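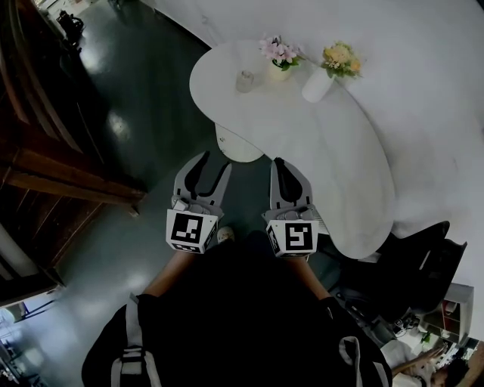

The white table with its curved top, with flowers in two vases and a drinking glass.

Tilledham's reading room has new tables

The ground-floor reading room at Tilledham library opened again on 2026-10-26 with new furniture, after being closed for 11 days while the old desks were taken out and the floor was polished.

The long desks had been in the room for 33 years. In their place are low white tables with curved tops, supplied by Van Rooij. The town council chose them after a survey last spring in which 174 library users said what they wanted from the room. The most common request was for somewhere to sit with other people without having to face them across a desk. The second was for better lamps, and those have been put off until next year.

The tables have no straight edges, so chairs can be drawn up at any point. Staff have tried several layouts and settled on one that leaves a clear path from the main doors to the lift. Pushchairs and wheelchairs can now pass between the tables and the local history shelves, a route that used to mean going round by the newspaper racks.

Fresh flowers will be put out during the first few weeks. They come from the Jirby allotments, where plot holders have offered whatever is in season, and a collection box for the allotment water fund stands on the issue desk. Pink blooms went into one small white vase for the opening, with yellow and cream ones in a taller vase. Anyone with a pollen allergy can ask for a table without flowers.

Drinks are allowed in the reading room for the first time. Water may be taken to any of the tables, but hot drinks must have a lid and food is still not permitted. Glasses can be borrowed from the issue desk and should be returned there - not left on the window sills. The rule will be looked at again at the end of November.

Two of the old desks have been kept and moved upstairs to the map room, where readers need a large flat surface. The others have gone to Dreltach, a furniture workshop on the Jirby road, which will repair them and offer them for sale to schools and clubs. Money from the sale goes back into the library's book budget.

Study places with sockets remain along the rear wall and can be booked for up to 2 hours at a time. The new tables cannot be booked. Opening hours are the same as before, and the side entrance is back in use.

Comments on the layout can be left in the book by the main doors or handed in at the issue desk.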